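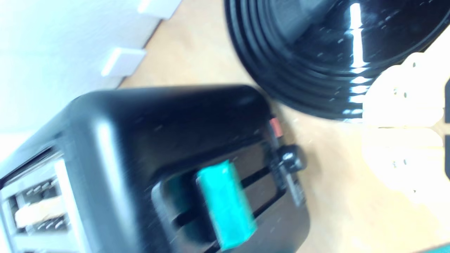 Tue 1 September, Stikidthorpe workshop, small table

Toaster day! I've been putting this one off because the bench was full of kettles all last week, and because I know perfectly well that once I start on toasters I don't stop. Black two-slotter, green lever. It came in with the Barredo box of kitchen things, and the slip only said "bread gets stuck", which could be nearly any toaster I've ever owned.

Everything today is done cold. I wanted to get the feel of the lever and the fit of the bread before any heat comes into it (last time I did it the other way round and spent the afternoon with crumbs baked onto things I was trying to look at). So the cord is coiled up next to it and stays coiled until I write otherwise in here.

Bread: one white loaf, one brown. I toasted a few slices of the brown in the kitchen first, because a toasted slice is stiffer and a bit curled and it catches in different places from a fresh one. The fresh white is floppy and forgiving, you'd think, but it's the worse of the two going in. It bends, the bottom corner finds a guard wire, and then you push, and then you have a dent in your bread and a crumb down the side.

Slice length 12 cm for the white, trimmed with the bread knife so they'd all match. The brown I left alone. I know, I know, not a fair comparison. I'll trim the brown too when the next loaf comes.

Put the lever through 60 presses before lunch with nothing in it. No sticking at all, just a slightly gritty bit in the middle of the travel that came and went. With bread in, the gritty bit turns into a proper drag, and I'm fairly sure that's the slice rubbing and nothing to do with the lever. Wrote down 56 presses with white bread in the left slot, then stopped because the slice had given up and was shedding everywhere. Should have stopped sooner. I swept up and then found more under my elbow.

Where things sit on the table matters more than I'd have guessed. With the toaster straight on to the front edge, I kept knocking the wall with my knuckles on the way to the left slot. Turned it a little and it was so much nicer. The round black disc has its home up by the left wall, and the toaster ends up against it, which I rather like because it gives me something to line up with each time I put the toaster back. I used to use tape marks. The tape marks from the kettle week are still on my other bench and they mean nothing to anyone now, me included.
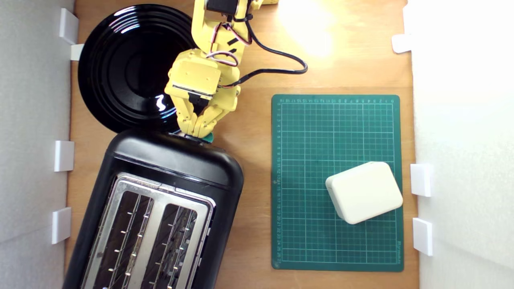
Have you looked at the guards themselves, came the pencil note in the margin when I got back from my coffee, because on the last Hevix one it was a single wire leaning in and you could only feel it with a finger. Also please don't use the good bread knife, it belongs in the kitchen.

Fair on both counts. Knife returned. I ran a wooden skewer down the inside of both slots, slowly, all the way along and back, and there IS a spot in the left one, toward the far end, where the skewer ticks over something. Nothing like that in the right. I can't see a bend when I look straight down, but with all that shiny metal I'm not sure I would. I'm going to try again with a flashlight held low from the end, and I'd like somebody else to do the skewer without being told where the spot is, to see if they find the same one.

Did the lever again after that, left slot with a piece of the toasted brown. Much better than the white! It stood up straight and went down with hardly any drag, though it did lean over when I nudged it. Tried the same piece in the right slot and couldn't tell the difference with my eyes shut. So my guess for now is: stiff bread rides past the ticking spot, soft bread hangs up on it. That would fit the slip, too, if whoever owned it mostly ate soft white.

Other bits and pieces. The Fitasitz mat is down again on the right, so there's somewhere to put small things where they don't roll, and the grid is handy for measuring a slice without hunting for a ruler. The cream box goes on it as well. Please put both back like that if you need the table, I've got used to reaching for them without looking.
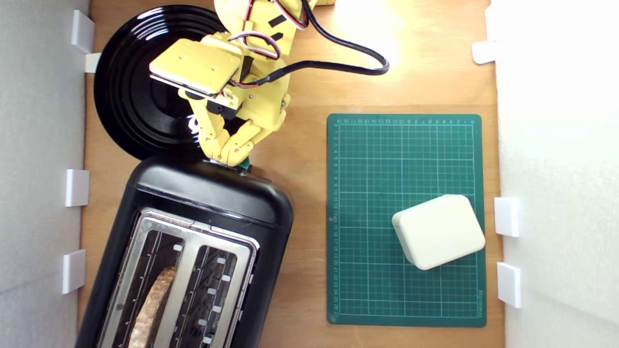

Weighed the crumbs and the leftover bread together at the end, mostly out of curiosity, and got 330 g, so there's plenty for another round tomorrow if it doesn't go too stale in the bag. I've left it rolled shut on the shelf by the sink. It is NOT lunch. We had this trouble in January.

Still to do:
Flashlight check, left slot, far end.
Skewer check by a second person.
Trim the brown to match the white and do the left slot again.
Crumb tray out and emptied. I haven't had it out yet and I suspect it's grim.
Ask Barredo whether there was a second toaster in that box, the slip has two lines crossed out and I can't read either of them.

Heat after all that, on the other bench, with the window open.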